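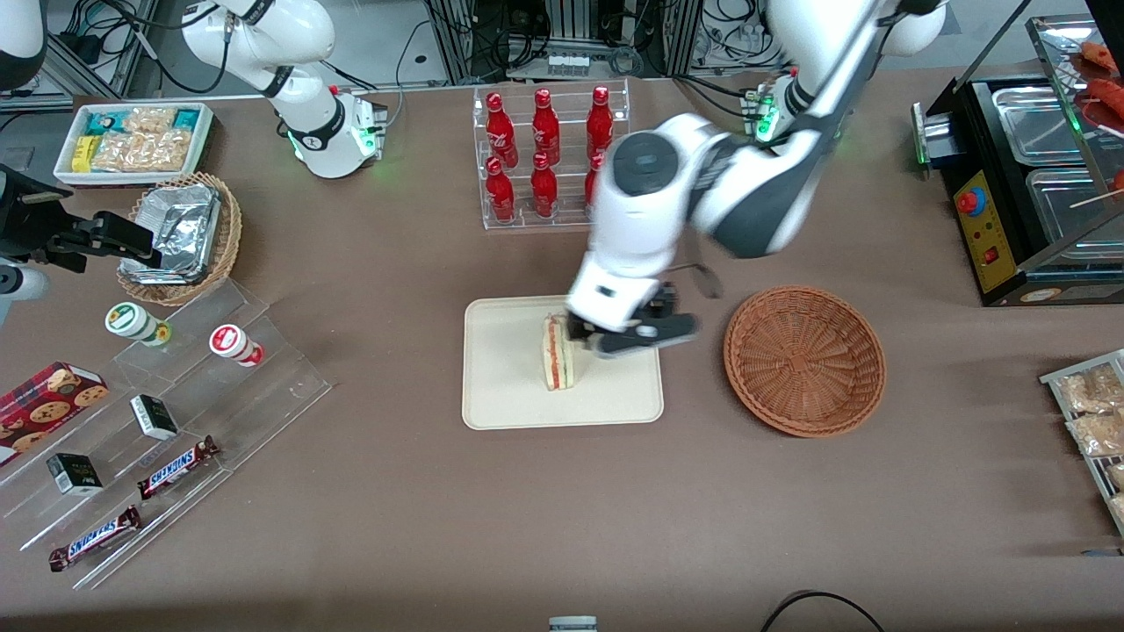
Dá para usar o tabuleiro creme com sanduíches sem papel por baixo?
Com sanduíches embalados, sem problema nenhum. Sem embalagem, ponha papel vegetal ou uma base própria para alimentos e troque a cada reposição.

Conjunto de balcão Avus – tabuleiros, expositores acrílicos e cesto
Marca: Hendanard
Disponibilidade: em stock, loja de Senodstead e envio

Para balcão de café, quiosque, sala de reuniões, receção de alojamento. Tudo solto, nada aparafusado. Monta-se onde houver uma mesa livre e arruma-se ao fim do dia.

O que interessa saber antes de encomendar:

Tabuleiros retangulares
Cantos arredondados, fundo plano, rebordo a toda a volta. Cor creme ou branco. O creme é o que sai mais, disfarça melhor as migalhas. Servem para sanduíches em triângulo, snacks em saquinho, fruta. Os sanduíches ficam de pé se forem bem encostados uns aos outros; com poucos, deitar. Lavar à mão, esponja macia. Não vão ao forno nem ao microondas (já nos perguntaram muitas vezes).

Expositor de garrafas, acrílico transparente
Dois níveis, o de trás mais alto, para se ver a segunda fila. Pensado para garrafas pequenas de refrigerante. Garrafa de litro e meio não, nem tentem – tomba para a frente. Pôr primeiro a fila de trás, depois a da frente. Para tirar, ao contrário.

Suporte de latas, acrílico transparente
Latas deitadas. Encher sempre pelo mesmo lado para as mais antigas sairem primeiro. Latas altas e finas: perguntar antes, temos outra medida.

Expositor em degraus
O mais versátil do conjunto e o que dá mais dúvidas. Leva chocolates, caixas de bolachas, embalagens pequenas, até produtos de higiene, se for receção de hotel. Pode ficar de frente ou em diagonal no canto do balcão. Em diagonal rouba mais espaço mas vê-se dos dois lados.
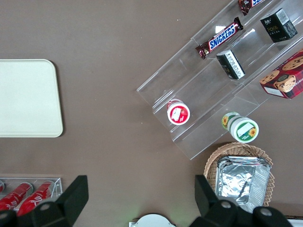

Peças pesadas nos degraus de baixo, leves em cima. Os cilindros, se forem deitados, rolam: encostar a uma caixa ou pôr de pé. Barras de chocolate podem ir atravessadas no degrau, com o rótulo virado para o cliente. E nada de encher os degraus todos logo de manhã, depois não há onde pôr o que chega a meio do dia.

Cesto redondo em vime
Entrançado. Para guardanapos, formas de alumínio, pão embalado, o que for preciso ter à mão. Peça natural, o tom varia de lote para lote e muda bastante com a luz da sala, não aceitamos devolução por diferença de cor. Pano seco ou ligeiramente húmido, nunca de molho. Se apanhar água, secar à sombra.

Limpeza do acrílico
Água morna e detergente neutro. Pano de microfibra. Álcool e limpa-vidros com amoníaco NÃO, ficam marcas esbranquiçadas que já não saem. Riscos finos disfarçam-se com polidor próprio (vendido à parte, ver acessórios). Retirar a película de proteção antes de usar – parece óbvio mas recebemos fotografias de clientes a queixar-se do acrílico baço.

Encomendas e prazos
Conjunto completo ou peças soltas. Expedição em 2 dias úteis para o que está em stock. Tabuleiros em branco esgotados de momento, chegam em abril. Encomendas de 9 ou mais conjuntos: pedir orçamento, o preço da página não se aplica.

Devoluções
14 dias, peças sem uso e na caixa original. Acrílico partido no transporte: fotografar a caixa ANTES de deitar fora e mandar por email no próprio dia. Sem foto da caixa a transportadora não paga e nós tambem não conseguimos.

Não incluído: produtos alimentares, bebidas, etiquetas de preço, toalhas.

Combina com
Porta-preços Quách, encaixe para degrau, embalagem de 4
Tampa transparente para tabuleiro retangular
Forro de algodão para cesto redondo

Página atualizada: sexta-feira, 13 de fevereiro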